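Laundry is a bad benchmark and we should keep using it

Every few months a manager at Kaslow, where I maintain handling equipment for a linen service, forwards me a video of a machine folding a towel and asks when we can buy one. My answer has been the same for four years. The towel in the video is square, it is one color, and it starts flat or nearly flat. Our work starts with a bin.

I want to argue that the useful question about chores is where the difficulty sits, and that most public talk puts it in the wrong place. People watch the fold. The fold is the easy part. Once a piece of cloth is flat, right side up and oriented, folding it is a short sequence of moves that fixed machines have handled in industrial laundries for a long time. Sheets go through feeders and folders at our plant all day. A person clips the corners onto the feeder, and the machine takes over from there.

That person is the part we can't replace. Finding two corners of a sheet in a pile takes a trained operator a couple of seconds. She doesn't look for them, for the most part. She grabs an edge, runs it through her fingers until it ends, and has the corner. She does this while talking. Pilar Núñez, who runs the evening line, can tell a pillowcase opening from its closed end by touch before the piece clears the bin.

Now take away the sense of touch, which is the condition most grippers work under. The controller has a camera and perhaps a motor current reading that says something is between the fingers. It doesn't say whether that something is one layer or two. With a shirt, this matters a great deal. Pinch both layers at the hem and the garment will never open. Pinch one layer in the wrong place and it hangs as a twisted rope, with every landmark hidden inside.

Last June we ran a small trial with an integrator called Vastley. The task was to take a mixed load of 300 small garments, pick each one up singly, and lay it flat on a table with the neck at the far end. No folding. The system made 394 grasp attempts to clear the load. I would have accepted that ratio, because a retry is cheap. What I couldn't accept was the condition of the garments on the table. Many were half inside out or doubled over, and the software reported them as finished.

Dalibor Slanina, who led the work on their side, was straightforward about the cause. Their classifier had learned what a flat shirt looks like from above, and a shirt doubled over neatly looks like a smaller flat shirt. Printed fabric made things worse. 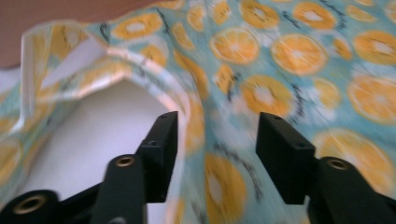

A bold repeating print gives the vision system strong edges everywhere, and almost none of them are the edge of the cloth. A fold line through the middle of a motif is faint by comparison. Motion blur erases it. Plain white linen has the opposite problem, with hardly any features at all, so a tuning that helps one tends to hurt the other. We sorted by color to get through the trial, and the sorting was done by hand.

The usual reply is that more data fixes this. I think that is partly right. Large sets of recorded human motion have improved grasp selection more than I expected, and the Jara arm we saw at a supplier's open day recovered from a bad pinch on its own by dropping the cloth and starting over. Two years ago it would have stopped and waited for a reset. I don't see how data alone supplies a layer count to a finger that can't feel one, though. At some point the hardware has to change, and tactile pads that survive a full shift of damp cotton and lint are still expensive to keep running.

Households have it harder than we do. A plant can standardize its bins, its lighting and to some degree its garments. A home has a fitted sheet with a sock in one corner.

So my position on buying is narrow. I would pay today for a machine that separates single pieces from a bin and hands them to a person, at whatever speed the person sets. Our Memham line could use two of them. I would not pay for folding, and I'd ask any vendor who leads with folding to show me the thirty seconds before the video starts.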